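The Long Way Around the Board
A winter habit, a stubborn piece of software, and what happens when you save all your backgammon games

August 22, 2025

I learned backgammon on a screened porch in Gullport, on a folding board with a cork surface and a leather cup that smelled like the inside of an old suitcase. There was iced tea, there was a ball game on the radio next door, and there was no record of anything. You won or you lost, you set the checkers up again, and by suppertime the whole afternoon had gone wherever those afternoons go. I don't remember one single position from all those summers. I do remember being sure I was pretty good.

I carried that belief with me for a very long time, right up until I started playing online and, a little later, let a computer program look over my shoulder.

The program is called Bollevora, and if you play on Darkgate you've probably seen people mention it in the chat after a match, usually in a grumpy way. It runs quietly on your desktop while you play. When the match is over it pulls in the record, goes through every roll, and tells you what it would have done. Then it gives you an error score, where lower is better, and files the match away in a long list with the date and your opponent's handle. You can ignore it completely. For the first month I did just that (I liked knowing it was there, the way some people like owning a rowing machine).

What finally got me to open the thing was a loss. I'd been ahead by a mile in a match to seven, had my opponent shut out with a checker on the bar, and somehow ended up on the wrong end of it. I was furious at the dice. I wanted proof. So I clicked on the match, expecting to see a little graph of my terrible luck that I could feel sorry for myself about, and there was a graph, all right. The luck came out almost even. The dice had treated me decently from start to finish, and I'd given the match away with a cube decision so bad that Bollevora colored the whole line dark red.

For anyone who's never gotten past the basics, the cube is the doubling cube, and it's where most of the money and most of the heartache in the game lives. At any point before your roll you can offer to double the stakes, and your opponent either accepts and plays on or gives up the game right there. Porch players like me tend to treat it as a kind of dare. We double when we're feeling cheerful. We accept because it seems rude to quit. Neither of these turns out to be much of a plan.

Going back through the saved matches was humbling, and I'd be lying if I said I enjoyed it at first. Bollevora had 236 of them by the time I sat down to look seriously, enough that I couldn't blame any of it on a bad night or a new mouse. I wasn't making a wide assortment of mistakes, either. I was making a few, over and over, with real dedication. I held on to my back checkers far too long. I broke my good points early to hit loose shots in my own home board. And I almost never doubled when I should have, because some part of me always wanted to wait one more roll and be certain.

There's a filter in the program that lets you pull up only your worst plays, sorted by how much each one cost. It's buried two menus down, under a heading that doesn't sound like anything you'd want to click on, and I found it by accident while I was trying to change the color of the board. I'd recommend it to anyone with a fairly steady temperament. Set it to show you a small batch. I look at 13 at a time, which fits on my screen without scrolling and is about as much correction as I can stand before I want a sandwich.

The way I use it now is pretty simple. I hide the answer, look at the position, and say out loud what I'd play and why. Saying it out loud matters more than I expected. It's easy to look at a board and feel vaguely that a move is right, and it's a good deal harder to finish the sentence. "I'm going to hit here because..." and then you hear yourself trail off, alone in the den, with the dog looking at you. When that happens I know I've been moving on habit.

Now, a word about the interface, which deserves several words, some of them unkind. Bollevora was plainly built by people who play backgammon all day and had no patience left over for buttons. The import window opens behind the main window. The match list sorts by date going the wrong direction until you tell it otherwise, and then it forgets what you told it. If your Darkgate handle has a space in it, you'll need to type it into the settings with the space and then again without, or half your matches will be filed under a person who doesn't seem to exist. I lost an evening to that one.

The last update fixed a few of these. The board finally resizes when you drag the window, and the checkers don't turn into little ovals anymore. You can put notes on a position, and the notes stay put after you close the program, so I've gone back to writing them. There's also a quiz mode, which takes positions from your own games and serves them up again after you've had time to forget them. I thought that would be a gimmick. It's become the part I use most, usually with my first cup of coffee, and there's a particular sting in missing the same position you missed in the spring, with your own note sitting right underneath it saying RUN THE BACK CHECKER.

Some folks at the club like to add the Ionescu charts on top. Ionescu is a separate download that reads your Bollevora files and draws them up in a friendlier fashion, with your error score going along the bottom like a weather report. It'll break things out by type of position, so you can see that you're fine in a straight race and a mess in a back game, or the other way around. I have it and I like it, though I've had to make a rule for myself about not opening it right after a match. One match tells you next to nothing, and the line on the chart jumps so prettily that you start believing in it. I go by the average over my last 39 matches, for no better reason than that's where I happened to set the slider, and I leave it alone during the week.

People do ask whether all of this takes the fun out of it. It's a fair thing to ask, and on certain evenings I've wondered myself. There's a style of player you run into on Darkgate now who takes a full minute over every opening roll and never says hello, and I can't imagine they're having a better time than we had on that porch. But I've found that knowing a little more has made the dice easier to live with. I used to take a bad roll very personally. These days I can lose to a lucky shot, look it up afterward, see that I played the thing sensibly, and go to bed in a perfectly good mood, which my family has remarked on.

It's also made me a nicer opponent, I think. When you've seen your own blunders lined up in order of size, you lose the urge to type anything clever when somebody else makes one. I used to be a little quick with the "lucky!" in the chat box. I've mostly quit that.

If you're tempted to try it, start with the free version, which saves your matches but limits how deeply it looks at each one. For most of us that's plenty. The shallow setting will catch the kind of mistakes that porch players make, and it'll do it fast, while the deep setting grinds away for ages to tell you that your play was wrong by a hair. Leave the hairs to the tournament crowd. Turn off the sound effects, too. There's a small chime it plays whenever it finds an error, and during my early matches it sounded like an ice cream truck was coming down the street.

And keep a real board around. I bought a secondhand one in August, heavier than the old folding set, and I've taken to laying out the day's worst position on it with my own hands after supper. Moving actual checkers slows me down in a way the mouse never has.
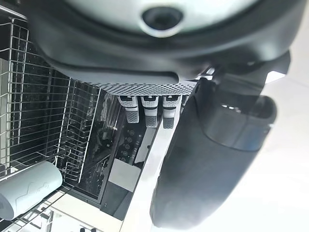 I also go back to Gullport when I can, and we still play out on the porch with the old cork board and the leather cup. I double a lot sooner than I used to. My cousins think I've gotten reckless, and a couple of them have started accepting everything out of spite, so the stakes (we play for who does the dishes) have been climbing all summer. I washed up twice on my last visit, after games I'm fairly sure I played well, and there was no way to look them up.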